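Stoter bench kit: shopping notes and README

Last updated 01/04/2024

G'day, and welcome to the boring folder! I keep this one so whoever sets up the second bench at Skiltville doesn't have to guess what we bought (or what I'd skip next time). The arm quote lives in budget.csv with everything else, in dollars, before tax.

Our total was 2000 for the bench, not counting the arm. Tables and pole clamps ate most of it. I set aside 400 for mounts and cables and wish I'd doubled it.
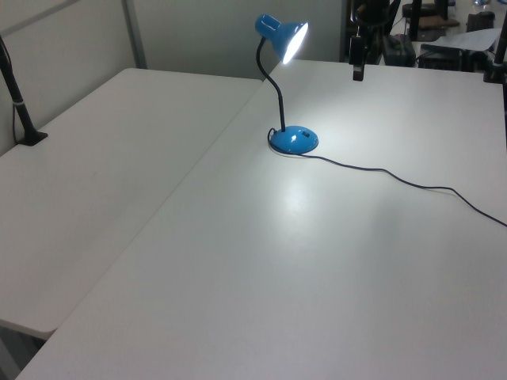

Lamp task, blue gooseneck lamp switched on.

Props get their own line: 80 per bench, lamps included. Buy two of each, same colour if you can, and check the cord length before you pay.

Still to price: spare clamps, and a second table for Wanumier. Verna Benavides has the supplier logins, so ask her before August.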